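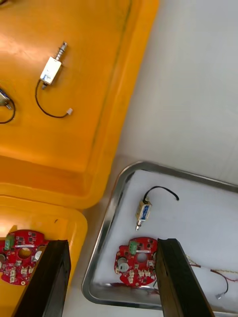
You are still holding your breath before you close the fingers, and the model will learn to hold its breath too. I was told this from the next table at ten in the morning, when I had done maybe a third of the first set, and I was annoyed for the whole hour that followed. Then at lunch I watched my own recordings and there it was. I come down nicely, I stop above the part, I wait, I wait more, and only then I close. In every one of them. A person who watches would think that the arm is asking permission.

June 3, 2023

So this is the lesson of the day, and I write it first so that I do not forget it under all the small things.

The task now is the kits. A kit is one solenoid and one red board, and both must go from the orange bins into the steel tray, on the white pad, without the cable lying under the board. On paper it is two picks and two places. Mindirano want it for their line in Bultow, where people do it by hand and put the tray on the belt for the next person. They sent us the parts in a box with so much paper around them that I was finding paper under the table until yesterday.

The board is the easier one. It has a good stiff edge and you can take it nearly anywhere, only not by the green terminal block, where it turns between the fingers. The solenoid is small and would also be easy if somebody had not put a cable on it. The cable does what it wants. Sometimes it makes a nice loop to the side and you forget about it, and sometimes it goes over the plunger, or the little plug catches on the rim of the bin and the whole solenoid turns in the grip. I have started to look first at the plug and only after at the part. I think this is correct but I never decided to do it, my eyes began to do it by themselves somewhere in the second week.

We had a discussion about exactly this after lunch. If I look at the plug and choose my approach from there, does the recording contain my reason? The wrist camera sees the plug only if I come from the right side. When I come from the left, the plug is often out of view at the moment I make the choice, and I know where it is only because I am a person sitting at a table with a head that can turn. So the system gets the choice without the reason. The answer I was given is that the overhead camera has it, and this is true, but the overhead picture is small and the plug in it is a few white points on a white table. I said I would prefer to make a slow circle over the bin at the beginning of each example, so that the wrist camera has seen everything once. The others said then it will learn to make circles. We did not finish. I have permission to do one set with circles and we will compare.

I did 49 good ones before the break, and I was proud, and then three of them were taken away in the review. In the first I had opened the fingers while the board was still above the pad, so it dropped the last bit. It landed well! But a drop is a drop, and the rule says it must be put down and not let go. In the other two I had corrected myself in the air, with that little shake I make when I am not sure. I argued for one of these. A correction is useful in my opinion, if the model never sees a mistake and its repair then it will not know what to do when it makes its own mistake. The reply was yes, but then we record corrections on purpose, with a label, and do not leave them hidden between the clean ones. I could not find something to say against this.

The goal for the day was 100. I did not reach it and I am less upset than I would have been in December. In December I was counting like a person who picks strawberries for money. I remember that I did the drawer task in Kuusk with music on and a very high number each day, and I was praised for it, and when they trained on it the arm could open only that drawer, in that place, in my rhythm. If you moved the cabinet by the width of a hand it went to the old place and pulled the air. I had never moved the cabinet. It did not come into my mind, it was standing so well where it was.

Now I have a list on paper beside me and after every few examples I change something. The bin a little to the left, the bin turned, the tray nearer. Parts lying already in the tray, or the tray bare. Lamp on, lamp off. The steel rim of the tray is a problem with the lamp on, it makes a white line in the overhead picture that looks almost like a wire, and I asked whether we should put tape on it. No tape, because in Bultow there is also no tape. The orange plastic shines too, less badly.

Something about my hands. The new handles came and they are lighter than the old ones, and with the light ones I grip harder, I do not know why. By the fourth hour my right thumb was stiff. The advice is 30 minutes and then a break, and I always think I will do one more and then one more. Today I put the kitchen timer on the table and obeyed it, except once. The examples directly after a break are visibly better, so there is no good excuse. If I am tired the arm learns tired.

In the late afternoon they loaded the small Tustetti run from the examples of last week, only to see. I was not supposed to stay for it but I stayed. It went to the board first, as I usually do, and took it by the edge opposite the terminal block, and I felt strange, like when you hear your own voice on a telephone. Then it stopped above the solenoid and waited. It waited exactly as I wait. Nobody said anything to me and I looked at the floor. After this it closed on the cable, lifted the solenoid by the cable like a fish, and somebody pressed the button.

I never showed it to take the cable, I am sure of it. We looked through the set and in several examples the cable lies across the body, and I take both together, because for me it makes no difference. From the camera it must look as if I wanted the cable. So tomorrow I move the cable away first when it lies like this, or I choose another grip, and the examples with both together go to a separate folder until it is decided.

For tomorrow also: ask about the circles. Ask if there can be a second type of solenoid in the box, the parts list from Mindirano shows one with a longer plunger and we have not received it. Write down which handle I used for which set, I forgot this for the first two. Bring the cushion for the chair.

I tried the breathing already at the end, one short set that will not be kept. Come down and close on the way, without the stop. I missed two boards completely and pushed one solenoid into the corner of the bin, but when I watched it after, the good ones looked quick and simple, almost careless, and I liked them more than everything I did in the morning. I will start with that set again, after coffee.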